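Baking a Crusty Loaf in a Dutch Oven

If you've never pulled a loaf of your own bread out of the oven, you are in for such a treat! I've been making this one every week since February and I still hover by the oven door like a kid.

Stir together 455 grams of bread flour, two teaspoons of salt and a pinch of instant yeast. Pour in a cup and a half of cool water and mix until you can't see dry flour. It will look shaggy and sticky — leave it that way. Cover the bowl and let it sit overnight on the counter.
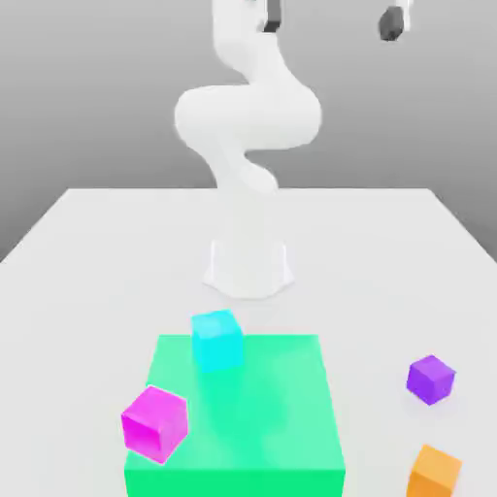 In the morning the dough should be puffy and full of bubbles. Flour your hands, fold it over itself a few times and shape it into a ball. Let it rest on parchment for 40 minutes while the oven heats to 450 with the pot inside.

Lower the dough in, parchment and all, and slash the top. Bake it covered for half an hour, then take off the lid and give it another 15 minutes, plus 5 more if you love a dark crust (I do!).

My friend Araceli Beltrán adds chopped rosemary and a handful of olives, and it's wonderful with soup. Cool the loaf on a rack for an hour before you slice it.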